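Laundry firm's former depot now teaches robots to fold

Skendia has begun collecting folding demonstrations at its site in Bratgate, where operators guide pairs of robot arms through the handling of sportswear and other everyday clothing.

The company said on 11/13/18 that 2241 demonstrations had been stored since the work started in August. They will be used to train a system that is meant to fold garments it has not handled before. 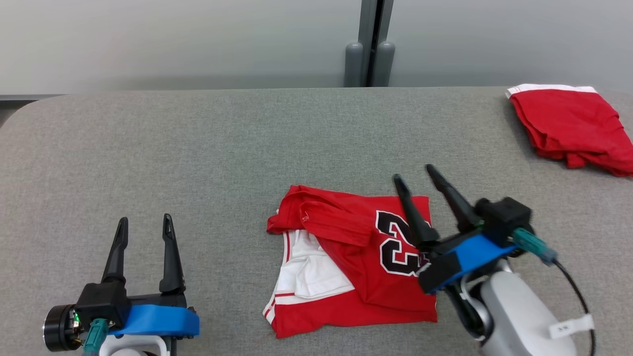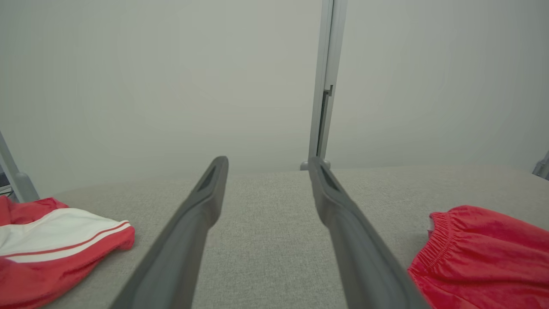
Red and white sportswear on the gray work surface at Skendia's Bratgate site.

The work is led by Ottmar Ackermann, who joined Skendia from a textile machinery business in Sultden. He said the aim at this stage is to gather as many different starting positions as possible, including ones that a person would find awkward.

"A shirt that has been laid out flat is easy," Ackermann said. "A shirt that has come out of a basket with one sleeve inside the other is what we have to deal with, and there is no end to the number of ways that can happen."

Skendia has nine workstations in Bratgate and employs 21 operators, who work in two shifts. Each operator controls a pair of arms by moving a matching pair of handles. The joint positions, the opening of the grippers and the camera pictures are all saved together, so that the learning system can later match what was seen with what was done.

Most demonstrations last less than two minutes. Operators mark the start and end of each one with a foot pedal. If a garment falls to the floor or an arm has to be stopped, the recording is kept but filed separately.

Ackermann said the team had first thrown those recordings away. That changed in the second month, after a trial version of the system did well until a fold slipped and then had no idea how to go on. Operators are now asked to carry on after a mistake and put it right if they can.

"We had taught it only what a good day looks like," he said. "It had never seen anybody grab the wrong layer and let go again."

Team clothing takes up a large share of the current round. Jerseys and shorts come in similar colors but behave differently when they are picked up, and large printed numbers make parts of the cloth stiffer than the rest. Elastic waistbands are another difficulty, as they pull together when a gripper releases them.

The garments are bought secondhand in mixed lots. They are washed before use and changed often, so that the system does not come to depend on the creases of one particular shirt. Before each demonstration the operator reads a short instruction from a list, such as folding one item and leaving the other where it is, and then shakes out or drops the clothing as the list directs.

The choice of table covering also took some time. An early set of tables had a hard, glossy top, and thin cloth slid away whenever a finger pushed against its edge. Fabric gives more grip, though lint and loose threads have to be brushed off between shifts.

Operators train for five days before their recordings are accepted. Much of that time goes into learning to work slowly and at an even pace. New starters tend to hurry the easy parts and hesitate over the hard ones, according to Ackermann, and the pauses show up later as places where the system stops for no clear reason.

Reviewers check a sample from every shift. They look for missing camera pictures, for instructions that do not match what was done, and for movements that would put strain on the arms. A recording that fails the check is either relabeled or removed from the training set.

One of the operators' complaints has already led to a change. The first version of the control handles had stiff springs, and several people reported sore hands by the end of a shift. Softer springs were fitted in all the stations, and operators now switch to reviewing or sorting clothes for part of each day.

The first customer for the finished system is expected to be Mengal, a commercial laundry operator that handles uniforms and sports kits for schools and clubs. Mengal has lent Skendia its folding standards, which set out the finished size and which side of a garment should face up. It has not placed an order — a decision depends on a test at one of its own plants.

For that test, the arms will be given clothing that was kept out of the recordings. Staff at Mengal will choose the items, and Skendia's team will not see them beforehand. The two companies have agreed that a fold will count only if it meets the written standard without help from an operator.

Speed is not part of the first test. A practiced worker can fold a jersey in a few seconds, and Skendia does not claim its arms will come close to that. Ackermann said the system might be useful in the hours when a plant has clean clothing waiting and few people on site.

Some work will stay with people in any case. Skendia has no plans to have the arms check for stains or repair needs, and items with zippers or drawstrings have been left out of the present round. Towels were recorded in the opening weeks and are considered finished for now.

The company has leased the Bratgate building, a former laundry depot, and uses only the ground floor. It said it would decide on further workstations after the current round. Vacancies for evening shift operators are being advertised locally, and applicants do not need any background in robotics.

Skendia has not said whether it will let other groups use the recordings. Ackermann said a small part might be released to universities once the labels had been checked again, but that no date had been set.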